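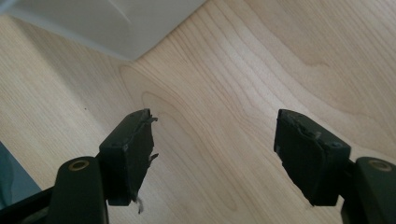
News / Community and Events

Flimmont Technical Center welcomed 538 visitors to its annual open day on 2021-05-01, the first held on site since the center moved its automation courses to the Lougher Building. Doors opened at 10 a.m., and guests were admitted in timed groups.

The main demonstration was given by staff of Jallow Automation, which has supported the center's robotics program for four years. Visitors were shown how a person using a hand-held gripper can record simple tasks at a table, and how those recordings are later used to train a robot arm. Each session lasted 20 minutes and ended with time for questions. Many of these concerned the cost of the equipment, the upkeep of finger pads, and the kinds of jobs open to students who complete the program.

Seven student projects were also on view in the ground floor workshop, including a sorting line built for the Risby food bank. The line was put into service in December and has handled 1,093 parcels to date.

The center thanks Jallow Automation, the Risby food bank, and all families who attended. Applications for the fall automation course are now open to residents of Flimmont and Risby. Forms may be collected from the front desk of the Lougher Building or requested by mail. Applicants who attended the open day do not need to book a separate tour.

© Flimmont Technical Center | Contact the News Office | Back to top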